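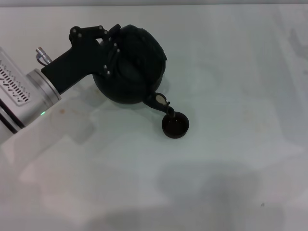 Re the film on top of the tea – yes, it's the water. Not the tea, not your kettle, not the dish soap (I blamed the dish soap for most of a winter). The whole east side of Rollisstead went over to the Skokora wells in the spring and the stuff coming out of the tap now is a different animal from the old reservoir water. One thing before the rest. If you're trying to see whether you have it, use a white cup. Black pot tipped over a little black cup like the one up top looks very smart on a white table, but dark inside a dark cup you can't judge color and you'll have a hard time seeing the skin until the light hits it sideways. Plain white mug, by a window, let it sit.

Sorry for the slow answer, been traveling, reading the list on my phone, and I can't quote properly on that thing. Quoting now so people who missed it can follow:

> Moved to Rollisstead in May, we're on the east side up past the
> grain elevator. Ever since we unpacked my black tea has had a
> sort of oily skin on it that breaks up like ice when you stir.
> Leaves a brown ring on the cup that I have to scrub. Same tea
> I've bought for years. Same kettle too, a Darel, the steel one.
>
> I called the water office and was told the water is "perfectly
> safe", which fine, I beleive them, but that isn't what I asked.
> They read me a hardness number, 271, and I wrote it down and
> have no idea if that's good or bad.
>
> Is a filter jug enough? My sister-in-law swears by the Inga. Or
> do I need to get a softener put in? Landlord would have to agree
> and I don't want to ask him unless I'm sure. Also does it matter
> if I boil it longer?
>
> Green tea seems all right, by the way, just kind of flat.

OK in order, more or less.

271 is hard. Assuming they meant parts per million as calcium carbonate, and they nearly always do. If somebody gives you grains per gallon instead it'll be a much smaller number, so always ask for the units. Mine came on the bill insert in grains and I thought I'd been let off.

But hardness alone isn't what makes the skin. You want the alkalinity number as well – the bicarbonate. Calcium plus bicarbonate plus the stuff in black tea plus air, sitting there hot in an open cup. That's the film. Take away any one and you mostly don't get it. The water office has the alkalinity, it's in the long version of the yearly report, not the postcard one. Ask for the long version. They were nice about it when I did, took a couple of weeks.

Boiling longer: a bit, and not in a way you'd enjoy. A hard boil drops some of the calcium out as scale. If you keep it at a real rolling boil for 10 minutes, let it stand till the white stuff settles, then pour off the top and boil that again for the tea, the film goes way down. I did this for a week. Steamed up the kitchen, ran up the gas, tea was better. Wouldn't do it daily. But it's a free test! If boiled-and-settled water fixes your tea then a jug will very likely fix it too, and you've spent nothing finding out.

Other free test, lemon. Slice of lemon in the cup and the film clears, or never forms. Tells you the same thing. Doesn't help if you take milk obviously. (Milk and lemon together, don't. I've done it half asleep.)

The jug. I've had an Inga for going on two years. It's fine. Does what it should for the first few weeks of a cartridge and then it tails off well before the little dial says so, on our water anyhow. The dial is just a timer, it doesn't know what you're putting through it. I go by the tea – when the ring comes back on the mug I change the cartridge. If you only filter what goes in the kettle, and not the pasta water and the dog's bowl like we were doing, it lasts a good deal longer. Keep it in the fridge or out of the sun at least, ours went green round the lid one summer.

Flat green tea, I'd guess same cause, the alkalinity knocks the sharpness out of everything. Try a filtered cup next to a tap cup, same leaf, same time in the pot. You'll taste it. Coffee too, if anyone in the house drinks it.

Softener. Here I'd slow down. A softener swaps the calcium for sodium and leaves the bicarbonate right where it was. So no skin, or hardly any, and the kettle stays clean, but the tea still comes out dull and to me a little soapy. People disagree on this list about that, there was a long thread, I think it was in February, look it up if you have an evening. What a softener does do is save the water heater and the shower head. Ours has a meter on it and it's showing 3956 gallons since the last resin clean and the heater's been quiet that whole time, used to rumble like a truck. So it's worth having for the house. For tea – no, not by itself. If you do get one put in, ask for the kitchen cold tap to be left off it, and use the jug there. That's what we have now and I've quit fiddling.

I wouldn't go to the landlord over tea. I might go to him over the water heater, it's his heater.

Bottled water: works if you read the label. Some of it is harder than Skokora. Look for low calcium AND low bicarbonate. Don't go all the way to distilled, I tried it, the tea comes out sour and thin, weirdly dark too. Half distilled and half tap was quite good, acutally better than the jug, but then you're hauling jugs home from the store forever and I have a bad shoulder.

The Darel. If it's the steel one with the covered base you can descale it with plain white vinegar, half and half with water, bring it up till it's hot, turn it off and leave it over an hour. Rinse it till it stops smelling, then boil a full one and throw that out. Citric acid is the same thing minus the smell, canning aisle. Don't use the scrubby side of a sponge in there, you'll scratch it and the scale grabs on faster next time. The mesh in the spout pops out, soak it in a cup on the side. Mine was so furred up I thought it was meant to be white.

Brown ring on the cups, baking soda on a damp cloth. Comes right off. Inside of a teapot I leave alone except for rinsing, but that's religion and I won't argue it.

Two things I don't know and would like to. One, does the west side get any of the well water in July when the sprinklers are going? I've heard yes and I've heard no. My mother's tea over there was awful last summer and has been fine since. Two, whether they're blending at all or it's straight wells for us from here on. If anybody has a recent long report from either side of town please post the calcium and alkalinity lines. Just type them in, don't attach it, the list eats attachments over a certain size and half of us get a blank.

Have to run, pot's on. Will look up which page of the report it was if someone needs it.

Rollisstead Kettle & Leaf list | Contact the list owner | Messages copyright their authors | Back to top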